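Pluddale's night bus is back, and I'm so happy I could hug the driver! Route 74 starts running again on 3 November 2022, with the last one leaving Altetti Square well after the bars close (finally). 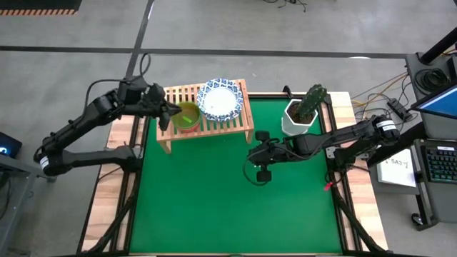
I asked Yanti Pattinasarany at the bus office what changed their minds. She told me 1,660 people signed the petition, me included, plus my mom, who doesn't even ride it. Fares stay the same and there are 8 stops, with a new one by the hospital. See you on board!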